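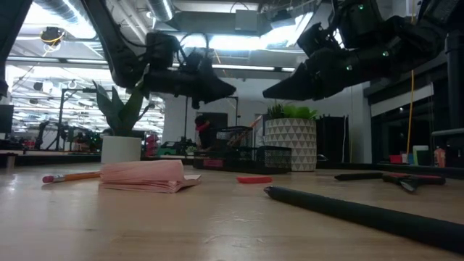

Resetting shared desks is a job most office workers never see. At Bognár, the serviced office company where I manage the evening crew, it means 366 desks over four floors, and every one of them has to look the same by 7 in the morning. We spent a day in January at the Plilness lab in Prutton, where they are trying to get machines to do part of it. The test station is a wooden table with two black arms hanging over it, and the things on it were things I pick up every night of my working life: a pencil, what looked like pliers or cutters, mesh organizers, a couple of potted plants. I had expected plain blocks and plastic cubes. Most of what follows is from my notes, with the parts about pricing taken out.

Three of us made the trip. I went with Veronika Medve, who has been resetting desks for longer than I have been managing people who do it, and one of our floor leads. The drive took most of the morning. Parking is behind the building and you have to ring twice.

The lab is one big open room with the ductwork showing and bright lights. People's desks are on the same floor as the test stations, so you can hear the motors while somebody is on a call a short way off. Our host was Satish Warrier, who runs the office trials. He gave us coffee and a short talk with slides, and then we stood at the station for most of the day, which was what we had asked for.

The way it works now is that a person teaches the arms by steering them. The operator runs them through the job, say putting a pencil in the organizer, and the system keeps a record of each run. Then the table gets messed up again in a different way and they repeat it. Satish said they had 400 runs saved for the pencil and far fewer for anything made of paper. Paper is hard for it. A flat sheet gives the fingers nothing to hold, and a pad that has been thumbed through fans out and doesn't sit the same way twice. Our crew handles sticky notes without thinking, one hand flat on top and the other squaring the edge. Veronika showed him. He asked her to do it again slower, and then a third time so one of the engineers could watch.

That was the most useful half hour of the visit, and it wasn't on the schedule. She has opinions about the order of a desk. Tall things first, then flat things, then whatever rolls. Pens and markers go last in her order, and she holds on to them in her left hand while she does the rest. The arms had been taught to go for the nearest thing. Satish wrote her order down and said they would try it.

We watched a set of test runs after lunch. A run counts as good if every loose item ends up where it should and nothing gets knocked over. The best set they have had so far came out at 88 percent, and that was on a table with few objects. The ones we watched were slower than I'd hoped. One run had a marker roll out of the grip and off the table, and the operator simply picked it up and started the next. Another went cleanly from start to finish, and our floor lead timed it on her phone. She could have done three desks in that time, and she told them so. They didn't argue.

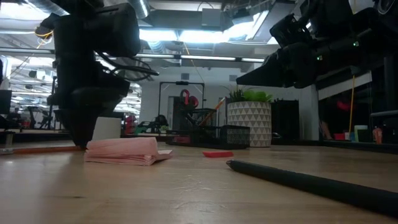
Speed may matter less than I thought on the drive up. The plan Plilness has in mind is a cart with arms on it that goes out after the last tenant leaves and has the whole night. If it takes ten times as long as a person on one desk, it can still get through a floor by morning, provided it doesn't get stuck. Getting stuck is the part that worries me. At present there is always someone near the arms who can step in. On our floors at 3 a.m. there is one security guard, who has his own rounds.

Now the jobs. Our crew knew we were going and I promised to write down what was said about this, so I'll be careful with it.

Satish did not claim that a cart would replace the crew. He said it would take the desk surfaces and leave the rest: trash, wiping, chairs, kitchens, meeting rooms, lost property. By my own figures the desk surfaces are a bit under half of our hours. So somebody's hours change, whatever word is used for it. When I asked him straight whether his other trial customer had cut staff, he said they had not, but that they had stopped filling openings. I appreciated the answer. It's also how I would expect it to go with us if nobody made a decision about it.

The other customer is Kondumier, which runs a group of shared workspaces. They have 2 carts on trial, on one floor. Satish put us on a call with their evening supervisor, and I got more from that call than from the slides. A few points from it:

The evening shift at Kondumier now starts later and is shorter for some people. Two of them liked that. One lost the bus home and moved to days.

There is a new task, which they call the check walk. Somebody goes around at the end and fixes what the cart left, and at first this took almost as long as doing the desks. It has come down since, mostly after they cut the number of items allowed on a desk.

The check walk is paid at the same rate as before. The crew feels it should be higher, as they are the ones who file the fault reports, and those reports are what the engineers use. I agree with the crew on this.

Tenants leave notes for the cart. Some are rude.

Veronika's view, which she asked me to include, is that the job is hard on the wrists and the back and she would gladly give away the bending. What she doesn't want to give away is being the one who knows the floor. She can tell when a desk has been used by somebody new or when a chair is about to fail, and she has found two leaks that way. A cart going by at night won't report a leak. She would do the check walk, if it came with a say in how the desks are laid out.

Our floor lead was less keen. She thinks the trial would be run on the easy floor, the numbers would look good, and the hours would be cut on the hard one. I couldn't tell her that would never happen. I have written to our regional office asking that any trial be on the third floor, where the tenants leave everything out.

Some practical things for anyone else going to Prutton. Bring a sweater, the lab is kept cool. You can stand close to the stations, but there is tape on the floor and they mean it. Ask to steer the arms yourself if they offer. I had a try and it took me several minutes to pick up one marker, and my shoulders ached afterward. Veronika was better at it than I was and got the marker into the tray on her second go. One of the operators told us that steering is tiring in its own way and that they swap every hour. Those operator jobs are open, by the way, and two of the people doing them came from warehouse and cleaning work. I took a copy of the posting and it's pinned up by the time clock on our ground floor.

What we agreed: Plilness will send someone to follow our crew for two nights, and the crew gets to see whatever is written up from that before anybody else does. There is no order and no date for a trial. We sent them a box of the things we really find on desks at the end of the day, including tangled chargers, a stapler with no spring and half a pack of crackers.

I'll post again after the two nights. If you work evenings and have questions, come find me before the shift or leave a note in the supply room.

31 shares
6 comments

We use cookies to remember your settings and to see which pages are read. By staying on this site you agree to this. Accept / Manage settings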